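Subject: Re: [gendero-users] Rack step: planner stops with the hanger already in hand

On Tuesday a list member wrote:
> We run the Lingate planner with Gendero 18 on two arms. The shirt is
> on the hanger and both grippers close well, but the planner returns
> "no path" before it moves toward the rail. With an empty hanger it
> works every time. Is it the collision model of the cloth?

Hello,

I had the same problem in March and I think your guess is right. By default Lingate puts one rigid box around everything that is held. For a garment this box becomes very big, and it touches the forearms already in the start pose. The planner then refuses before the first step.

Please try the following:

cloth_attach: hanger_only
cloth_margin_mm: 14
plan_timeout_ms: 790

The first line is the important one. It keeps the hanger as a solid body and removes the cloth from the check against the own arms. The cloth is still checked against the rack and the table, but only as a soft cost.
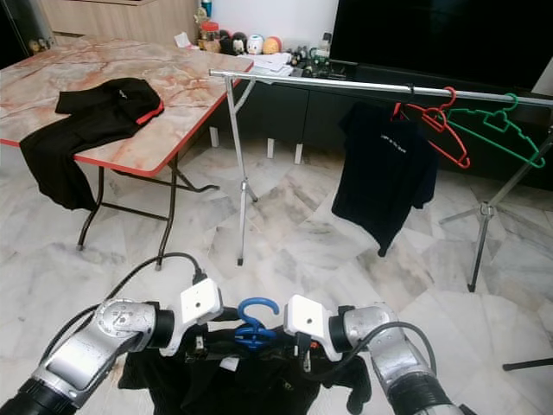 The second point is the rail. A chrome surface gives holes in the depth data, so I do not take the rail from the point cloud. I fit a line between the two stands - this is stable enough for me, also when other hangers are on the rail at an angle.

If you still get "no path" after this, please send the log with level 7 and your joint limits file. The old limits from the Mercado branch are too narrow at the wrist.

Best regards from Forkusberg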